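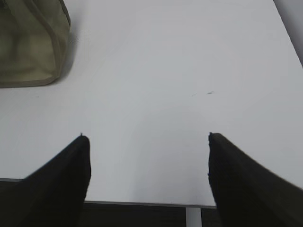
4. Syncing two decks

1. Load a track on each deck of the Zosov and wait for the waveforms to finish drawing.
2. Press CUE on deck 2. Set the pitch range to 9 percent.
3. Hold SYNC until it blinks, then let go. Holding it longer clears your loops — all of them.
4. Nudge the jog wheel until the kicks land together.

Note: Hardcore tracks with tempo changes will drift. Sync does its best, and so should you.

Caution: Keep the master level below 7 when headphones are plugged in. See section 3 for limiter settings.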